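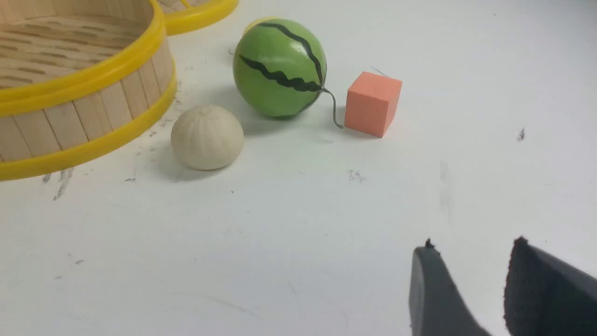

The play food on the table, halfway through the sort. Steamer, watermelon, one bun and the orange block.

Blog > Home and Family > Toys

I have been putting off the toy food for months. It lived in a deep drawer under the window, and every time someone wanted the saucepan the whole lot had to come out on the floor and go back in again. In January I finally tipped the drawer out, wiped down the white table and went through it piece by piece.

There was more than I thought. I counted 61 pieces of food before I got to the plates and cutlery, and that was without what I later found in the bottom of the dressing-up box. Some of it came from my sister's house when her two grew out of it, some came from the big toy sale at Erkville, and the rest has drifted in from birthdays.

The steamer is the thing that gets used most. It is the bamboo sort with yellow rims top and bottom and slats in the floor with gaps between. I got it from a shop called Jin in Saralcombe, which sells kitchen things at the front and has a shelf of odds and ends by the till. I only went in for a sieve. It has been a hat stand, a drum, a bed for a rabbit and a cake tin. Now and then someone cooks in it.

The buns go with it. The cream one is the favourite and tends to be carried about the house, so it is usually missing. I have found it in a welly and in the bread bin, where I very nearly put it on a plate. I don't mind that much, but I have decided that the buns now live inside the steamer and the steamer lives on the shelf, so at least there is one place to look first.

Then the watermelon. It is a whole one, light green with black zigzag stripes and a thin curly stem, and it is a nuisance to store. It rolls. If you put it on a shelf it comes off the shelf. If you put it in the basket with the other fruit it takes up the room of four apples and the stem hooks on to things. I tried it in the big mixing bowl, but then nobody could use the bowl. For the moment it is in a shallow tray at floor level and that seems to be all right.

The orange foam block isn't food at all, strictly speaking. It belongs with the building blocks. But it has been cheese for so long in this house that it would be missed if I put it back. It has also been salmon, and a parcel. I left it with the food.

Getting rid of things was harder than sorting them. I was fairly strict about anything split, anything with peeling paint and anything I could not name. There was a flat brown disc that might have been a burger or a biscuit, and it had been in the drawer for years without anybody asking for it. That went. So did three of the five plastic lemons. I ended up with 18 pieces in a carrier bag, and the decent ones have gone to the toddler group at Astden, who were short of fruit and veg for their shop corner.

I washed what was left in the sink in warm water with a drop of washing-up liquid. The wooden things I only wiped with a damp cloth and stood by the back door to air. I did put a wooden carrot through the dishwasher once and it came out furry, so I won't do that again. The foam I squeezed out in a towel and left overnight on the airer.

For storage I spent very little. I already had two shallow wooden trays from when we grew seedlings, and I bought 10 small cotton bags for things like the slices and the eggs, but have only used six of them. Bags are good for sets. They are not much good for anything a child wants to see before choosing it, so the fruit is out in the open and the bags hold the bits that only make sense together.

The deep drawer now has the train track in it, which suits it much better. You want all of the track or none of it.

It has been three weeks and the shelf is still mostly as I left it. The watermelon has been under the sofa twice. The lid of the toy teapot hasn't turned up, and if I haven't found it by the spring I will give up and let the pot be a jug.

Next job is the jigsaws. I know there is one of a harbour with 3000 pieces that we started and boxed up again, and I would like to find out how many of them are still in there before I pass it on to anyone.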